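Bean loaf, carried over from the Zornelness book

Copying across what still matters before that book goes on the shelf. The loaf is meant for the Pandent winter set and has to work for someone with one bowl, one tin and no food processor. As of September it sliced fine cold and fell apart hot. Ishbel Urquhart's notes on it say "tastes right, eats like wet stuffing," and I agree with both halves.

Things already ruled out:

More oats. It holds, but the oat flavor takes over and the middle goes gluey. Anything above 100 g per tin is too much.

Flax and water. Helps a little. Doesn't help enough to justify asking people to buy a bag of it.

Pressing the mix harder into the tin. Made the outside neat and did nothing for the center.

Draining the beans in a sieve and leaving them there while chopping the onion. Keep this. It costs nothing and the mix was noticeably stiffer going in.

Still open at the end of that book: whether to cook the mushrooms down first, whether to mash all the beans or leave some whole, and how long it should rest. I had mushrooms down as the main suspect. They went in raw and chopped, and all that water has to go somewhere.

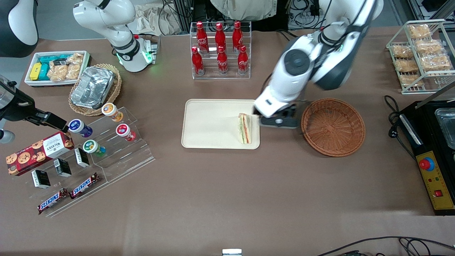

Trurach, December

4 December 2023. First bakes in the Jardine oven. It runs hotter at the back left than the dial says, so tins go in the middle and get turned halfway. Oven thermometer stays on the center shelf from now on. Please don't take it out to wash it and leave it by the sink.

Made 3 loaves, same base mix, changing one thing at a time.

Loaf A. Same as the last Zornelness version, as a control. Raw mushrooms, all beans mashed. Came out the same as before, which at least means the new oven isn't the problem. Liquid in the corners of the tin. First slice collapsed.

Loaf B. Mushrooms cooked in a dry pan until they stopped hissing, then 2 tablespoons of oil and the onion added to the same pan. All beans mashed. Much better. Slices stood up hot if cut thick. Color is darker all the way through, and the flavor is stronger, so the soy sauce can come down. I would put this one in front of people now if we had to.

Loaf C. As B, but with a third of the beans left whole. Looks nicer cut. Cracks run along the whole beans when the knife goes through, so the thin slices broke. Ishbel prefers the texture of C and I prefer B. We tried roughly crushing the last third with a fork in a small test patty and that seems to get most of the way to both. Needs doing in a proper tin before I write it up.

Resting: cut B straight out of the oven, then again after it had sat under a towel while we washed up. The later slices were clearly firmer. I didn't time it, which was careless. Next bake gets a timer.

Tomato glaze: put it on for the last part of the bake only. On A it went on at the start and scorched at the edges. Vinegar in the glaze is good, sugar can be halved.

Lining the tin: parchment with long ends left hanging over the sides, so the loaf lifts out. Greasing alone was a nuisance last time and the recipe should just say parchment.

Wording for the draft. "Cook until the mushrooms are golden" is no use, because ours went brown and small without ever looking golden. Try "cook until the pan is dry and the mushrooms have shrunk and started to stick." Also need to say which size can of beans. The current draft says "a can," and two people could end up with very different loaves.

Servings: draft says 6. That's right with potatoes and a green vegetable. Leave it.

Leftovers: rest of B is wrapped in the fridge, bottom shelf, labeled. Want to fry cold slices tomorrow and see if they hold in a pan. A is gone, crumbled into pasta sauce, where it did very well. Might be worth a line in the tips box for anyone whose loaf breaks.

To do next:
Fork-crushed version in a full tin, cooked mushrooms, less soy sauce
Time the rest
Weigh the mushrooms before and after cooking
Buy parchment, nearly out
Ask Ishbel whether sage or thyme, she has the notes from the tasting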